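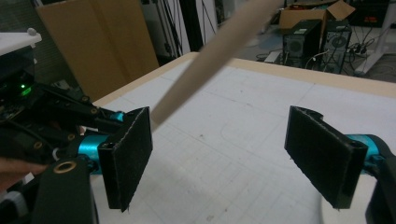
# Natcombe Round Dowel, light, rounded end

The Natcombe dowel is a long, smooth wooden rod in a pale natural color. We sell it for craft work, for wall hangings, for light curtains and for small repairs of furniture. It comes without varnish or paint, so you can finish it as you like.

The end is rounded in our workshop in Bekcombe. A rounded end goes more easily into a drilled hole and does not catch on fabric when you push it through a sewn channel.

## Details

| | |
|---|---|
| Item number | 1221 |
| Length | 62 cm |
| Color | light beige, can vary a little from piece to piece |
| Surface | sanded, untreated |
| Sold as | single piece or bundle of ten |

## Finishing

Please wipe the dowel with a dry cloth before you apply oil or stain. Water-based stain will raise the grain, and one light sanding between the coats is then necessary. For a clear oil, two thin coats are enough for indoor use. Let the first coat dry overnight.

We do not recommend this dowel for outdoor use. For the garden please look at our Cheung stakes, which are thicker and come already treated.

## Cutting to length

Use a fine saw and put a turn of masking tape on the place of the cut. If you order ten pieces or more, we can cut them for you. Write the wished length in the comment field of the order, in whole centimeters. A cut end is straight and not rounded, unless you ask for it. Pieces that are cut to your order cannot be returned.

## Storage

Keep the dowels lying flat in a dry room. When they lean against a wall for many months they can bend a little, especially near a heater.

## Delivery

Single dowels are sent in a cardboard tube, and bundles in a long box. We made a batch of 2,000 pieces in April and most sizes of order can leave us within three working days. Orders for schools can be paid by invoice.

Questions about quantities or special lengths are answered by Mathias Hollenstein, at the Voltport sales office. Please have the item number ready.

Page last changed: 1/8/20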